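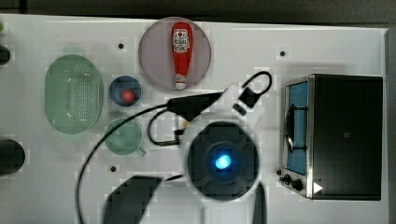

**Why does the arm stop dead halfway to the plate and refuse to budge?**

Nine times out of 12 it's the cable. A loop snags on something, the wrist motor feels a tug it can't explain, and the whole thing shuts down in a sulk. Pressing the start button harder has been tried at length and does not help.

## Before you touch anything

- Hit the stop, then switch off at the wall. An arm that has paused looks exactly like an arm that has finished, and Lindsay Ruawai has the bruised knuckle to show for it.
- Support the arm with one hand before the power goes. Ours sags when it loses current - slowly, then all at once.
- Unplug the toaster oven too if you'll be reaching past it.

## Freeing the cable

Work back from the gripper toward the base. Lift the cable off whatever it has caught, and don't pull it through. Cup handles are the usual offenders, with oven knobs a close second. Run your fingers along it for nicks. A nick means a new cable, and electrical tape is not a new cable, whatever Ashraful says.

Then turn the wrist by hand, all the way one way and all the way back. If the cable goes tight before the wrist stops, there's too little slack. If it droops onto the crockery, there's too much. Reusable hook-and-loop ties are good for this. Zip ties are good until March, when you have to cut off every one of them to change a fuse.

## Starting up again

Clear the glassware. Run the first three moves at the slowest speed with the gripper open and a finger on the stop. Last time we skipped this, the arm remembered what it had been doing and went straight back to it, and the ketchup reached the ceiling. Dish soap in warm water took most of it off. The rest we painted over.

If it stops again in the same place, write down where and leave it off until Celeste has looked at it.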